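3.3 Cups, colours and the far side of the table

I'll start with the cups, as they were the thing I changed my mind about most. When I first planned the Pillow study I thought of the paper cup as the boring part. I was after bottles (bottles roll, bottles have caps, bottles get carried off and come back half full) and I only put cups on the list so that the bottles would have something to share the table with. By the second week I had more notes on cups than on everything else put together!

We bought 2,350 of them in one go from Mumo, a small catering supplier, in a mix of plain colours. I wanted plain ones. Printed cups give people a front and a back to think about, and I've watched people turn a logo to face them without noticing they've done it. A plain tapered cup has no front. You put it down and it's down. The only thing left to choose is where, and where was what I wanted to look at.

It also helps that a paper cup is such an honest little object to code. It stands on its base, or it lies on its side, or it is upside down on its rim, and you can tell which from the other end of the room. I had planned five states for it and ended up with three. "Crushed" got folded into "lying" (people who squash a cup almost never stand it up again afterwards), and "stacked" turned into a note on the side, as a stack of two still stands or falls like one cup.

Colour was more of a worry. I'd expected it to matter only for telling cups apart in the notes, so I'd have "yellow" and "grey" in place of "cup A" and "cup B", which nobody can keep straight after lunch. In the pilot at Peltis, the café on our ground floor, it did rather more than that. People sitting together picked different colours wherever they could, and once they had, they put the cups closer to each other. With two cups of the same colour they kept a hand's width or more between them, or parked them on opposite sides of whatever else was on the table. I can't say much more than that from a pilot, and I'd be wary of anyone who did, but it was enough for me to write down the colour every time from then on.

Then there's the edge. I coded each upright cup as near, middle or far, judged from the long side of the table where the person had been, and I added a mark if any of the base came right up to the far edge or went past it. That last mark was a late extra. In my first draft of the sheet I'd lumped all of those in with "far", and it made a mess: a cup standing comfortably on the far half and a cup with its base on the very lip were getting the same code, though everyone I showed them to felt quite differently about the two. (My own hand goes out to the second kind every time. I had to sit on it.) White tables made this harder to judge than I'd like. A white rim over a white top is easy enough to find, but the spot where the base meets the table can be faint, and I often leaned on the shadow to settle it.

Bottles got the same near, middle and far codes plus a direction. For a bottle standing up there's nothing to add. For one on its side I noted which way the cap pointed, left, right, near or far, and left it at that. I did try a finer version with angles and it was miserable: 6 evenings of squinting, and my second pass disagreed with my first often enough that I binned the lot. Four directions were plenty. The bottles themselves were small and see-through, with dark caps, chosen so that the cap end was never in doubt.

One thing I'd do differently is the table. The Lundgren tables we used are long, plain and white, and I picked them for being easy to wipe. They have no grain and no pattern, so "halfway across" is a matter of opinion once you get away from the corners. For the first 100 layouts I put near, middle and far down by eye, and then went back over them with a strip of card cut to a third of the depth of the top. Some moved. Most of the ones that moved were cups I'd called middle and had to call far, and I think that's down to height: a tall thing seems to stand closer to you than a flat one does. After that I used the card for everything, up to the full set of 300.

Figure 3 is the layout I keep coming back to when I explain the scheme. The grey cup gets upright, far, with the edge mark, as its base is just over the far edge. The yellow cup is upright and far as well, without the mark, being slightly nearer. The green bottle is lying, cap to the right.

Figure 3. A far-side pair in two colours, grey on the left and yellow to the right of centre, with a small green bottle on its side.
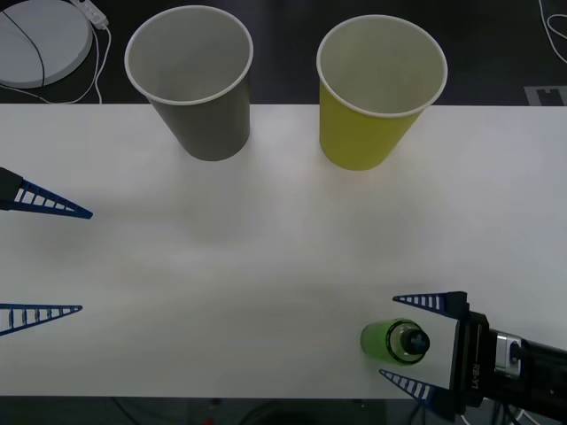

3.4 Agreement between passes

I coded the full set twice, the second time in January, in a shuffled order and with my first sheets shut in a drawer. Where the two passes differed I kept the second.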